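The Joy of the Odds and Ends Bin

By Anqi Xu

I have a soft spot for bins. I don't mean the pretty kind with linen liners and a little chalkboard tag, either. I mean plain gray ones with straight sides and a scuffed floor, the sort you can drop a handful of anything into and still find it again at the end of the day.

Natnael Mekonnen feels the same way, and he has a lot more of them than I do. His sorting room at Jolent, up the hill from the old Peltetti bakery, takes in the small stuff that gets left over when a household packs up: key rings, wrapped candies, bath toys, bits of building sets, the lid of something. In his first year he wrote down 2,396 pieces in a notebook. Last year it was 3,469, and he is thrilled about it!

"People apologize when they hand me a bag," he told me. "I'm the one who should say thank you. It's like opening a present every time."

His method is wonderfully simple. Two bins, side by side, open at the top. Mixed things go into one, and whatever has been picked out goes across to the other. He never fills a bin more than a layer deep (I tried it his way and my way, and his way won by a mile), and he leaves a good stretch of floor bare so there's room to nudge things apart. 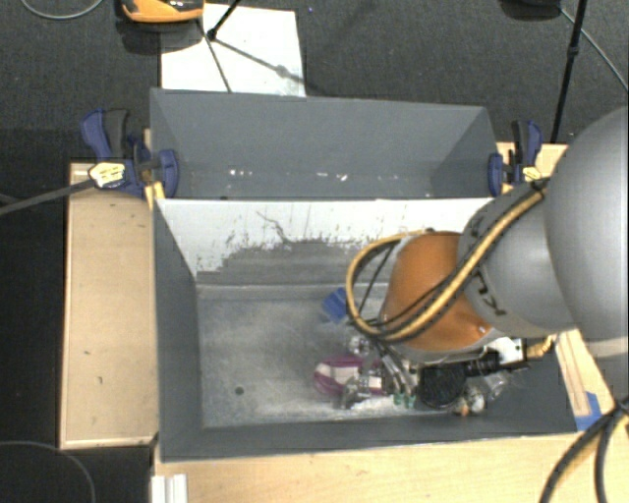 Crinkly things are the hardest, he says. A shiny wrapper slides under its neighbor, catches the light and suddenly looks like three different objects. Clear plastic is nearly as bad. Solid, bright colors are a treat by comparison, and he admits he saves those for last, the way some of us save the frosting.

I asked about the bins themselves and got a very happy twenty minutes. The old ones came from Kratochvíl, a hardware store that was clearing its back shelves, and he paid 11 dollars for the pair. They have picked up plenty of scratches over the years, and he likes them better for it. A dull gray floor shows off almost any color you put on it. He once tried a set of white trays from Clasent and gave them away within a month, after losing a whole family of white buttons in them.

At home that evening I tipped out my own kitchen drawer. I found 81 things, including a thimble I had been missing since college, and I had such a good time that dinner was very late. The thimble now lives on the windowsill. The rest is still in the bin, one layer deep, waiting for tomorrow.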